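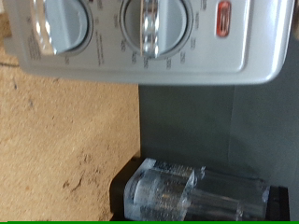 I finally have a result worth writing up! For most of this year I've been trying to get an arm to turn dials on kitchen appliances using only what the wrist camera sees, and as of last night it is properly good at it.

The trick came from Hervé Hamel, who I met at the Fendville meet-up in May. My old method tried to read the numbers round the dial, and at wrist height small print is mostly mush. His idea was to forget the numbers and learn the angle of the grip ridge instead, comparing each view with the one before it – so the arm only ever asks "how far have I turned since last time?"

Shiny grips were my big worry, as the highlights slide about when the camera moves. I trained on 3585 short clips with the brightness messed about at random, and the model (I've called it Cervantes, it tilts at round things) learnt to mostly ignore them. It now lands within one tick mark on 17 tries out of 18. The old version could barely manage half!

The miss was a slip of the fingers, and Cervantes didn't notice the dial had stopped following. I want to add a bit of force sensing next – the motor current might be enough on its own. Code goes up once I've tidied the logging.

Share this post
1363 views
18 comments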